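Keep your feet off the yellow line

Print this page | E-mail this page

We finally wrote down our rules for the arm at Whitcombe. There are 8 of them and they fit on one sheet. The one people argue with most is number 5 – clear the table of anything the task doesn't need before the arm is switched on.

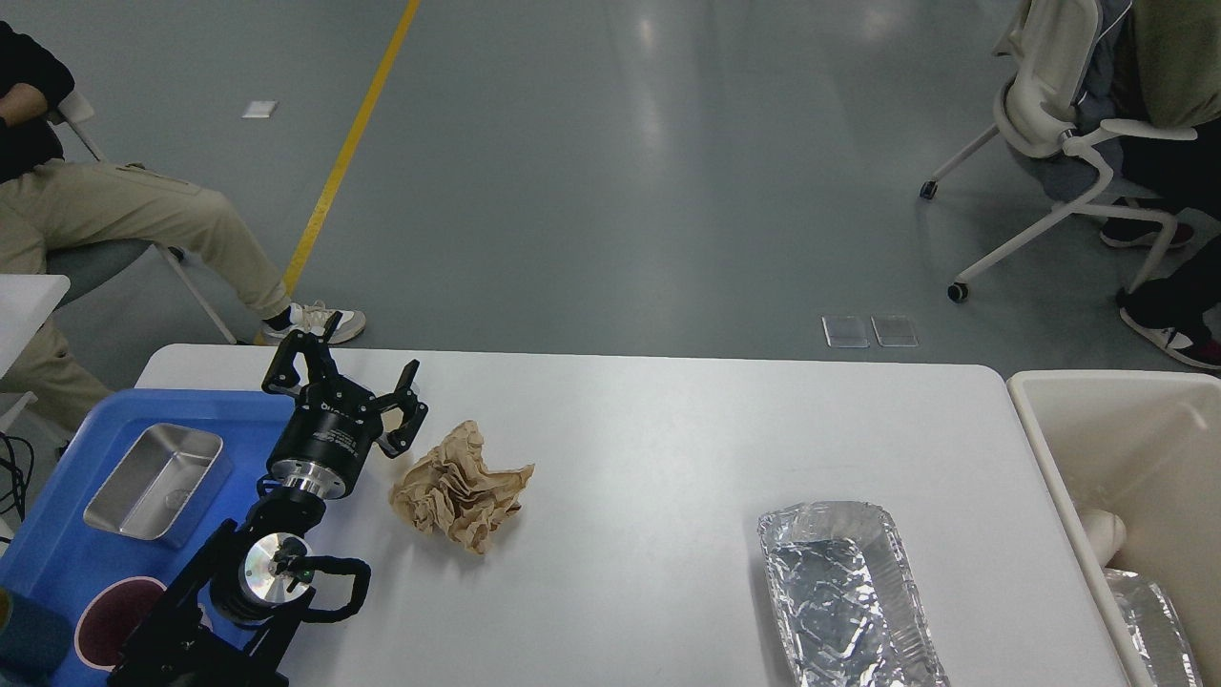 Number 7 is about chairs. If you're sitting in, you stay seated and keep your hands off the table until whoever is running the arm says stop. I'd still like a rule about cables.

Contact | © Clidine | Back to top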